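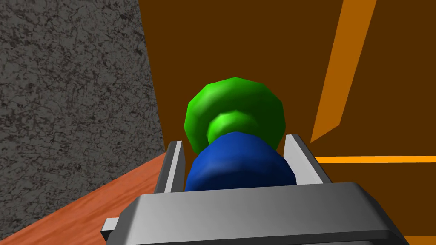

12 Oct 2019. Day 3 with the Sornach trial license, and I finally got past the installer and into the kitchen pack, so now I have opinions! The pack is what Murray wants us to decide on before the trial runs out. Grasping is better than I expected from the sales call. With the blue barrel of the two-part piece between the fingers and the green knob sticking out the far end, the wrist camera view still gives me plenty of the knob to work with, and the flat segments around its rim are handy for judging rotation by eye. The granite texture on the wall is a lot nicer than the cabinet brown, which is just flat color (I'd pay for a bit of grain there - the depth network is going to hate it).

Ran 400 grasp attempts overnight with the default finger friction. 123 slipped. Farah K. thinks the default is set for rubber pads and we never changed it from the July config, which sounds right to me. Rerun with her numbers before anyone quotes mine in a meeting, please.

Gripes so far: the contact log writes one file per attempt, the reset button forgets the camera pose, and the manual has 5 pages on lighting and one paragraph on joint limits. Emailed Khairul Yeoh at Sornach about the camera pose, he answered within the hour, so points for support.

Price is still the sticking point. Melati says Jilon does a shared seat for less but you have to build your own cabinets, and I really don't want to build cabinets again - last time ate most of July.

To do: friction rerun, swap the brown for something with texture, ask Khairul if the seat moves between machines.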